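21st March, bench notes

Spent most of the morning on the shape blocks again. Romana wants the sorter set settled before we cut the next lid, and I'd rather have it all written down than go digging through my pockets for scraps of paper like I did in December.

First thing: the finish. I rubbed down one of the spare blocks (the practice one, already ugly) with 2000 grit between coats and it came up lovely, really soft to the touch, but it also killed the matte look and left it a bit shiny on the high spots. Zeeshan says stop at the coarser paper and leave the last coat alone. He's probably right! The Rilix paint goes flat by itself if you let it be – it's me that can't leave it be.

Then the board. We'd been laying the blocks straight on the blue table, and all those little holes drive me crazy when I'm trying to look at edges. So out came the maple board, which is flat and smooth and pale enough that the colors look like themselves. The darker bands make a handy line to set things against too. I put the blocks out on it, kept the front half clear so there was room to turn one over, and had a good long look.
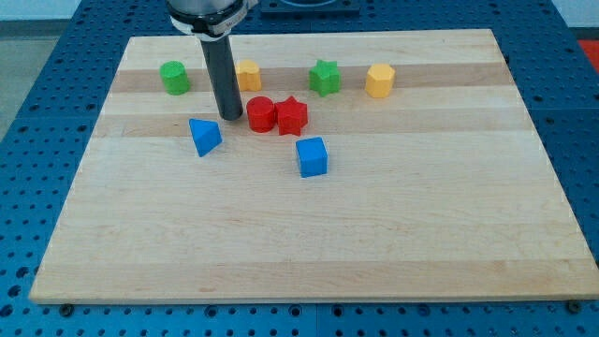
Shape blocks on the maple board, two each of green, yellow, red and blue.

Colors first. Green and yellow I'm happy with. Red is fine. Blue I keep going back and forth on, and Romana thinks I should quit fussing, so I'm quitting fussing (until Monday).

Shapes: the cylinders are the easy ones and always were. The lobed yellow one is the problem child. Getting sandpaper down into the dip between the curves is slow work, and I tried it wrapped around a dowel, then around a pencil, and the pencil won. Want to try a strip of the Pruitt cloth-backed stuff next, pulled through like a shoeshine rag.

Lid clearance is still 2 mm all the way around on the drawing. Zeeshan wants it tighter, I don't, we argued over coffee and left it where it was.

To do:
Order more yellow from Rusico, we're nearly at the bottom of the can
Ask Pombridge if they still want 9 sets or if that changed
Re-oil the back of the maple board
Find the good pencil, it was on the windowsill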